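From: Eftychia Manolakis
To: Avon manipulation list
Date: 9/14/19
Re: burger task, stacking order

Chepkoech Nyamweya wrote:
> Do you still score a run when the cheese
> ends up beside the stack?

Dear Chepkoech, and everyone who has been so patient with me,

Lovely question - and yes, we do, but as a partial. The policy was trained on 3733 demonstrations, and since May we have logged each layer separately, so a missed slice only costs its own point. 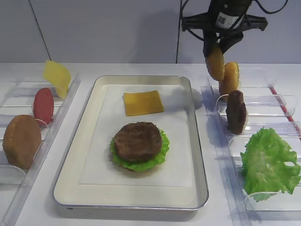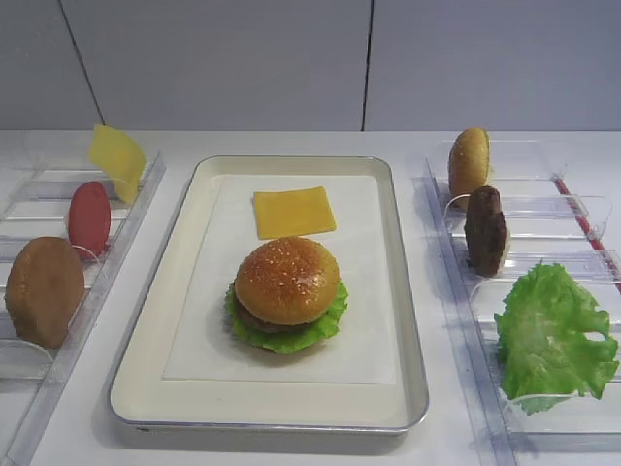
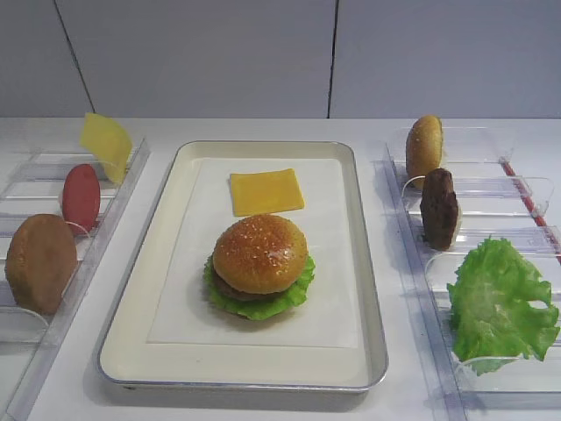
Burger task, cheese lying apart from the stack in all three.

Of the last 24 runs, the bun landed nicely in all but two, and I was ever so pleased! I'd love to hear how others on the list weigh the order of the layers - do write, however long the reply.

Warmest wishes,
Eftychia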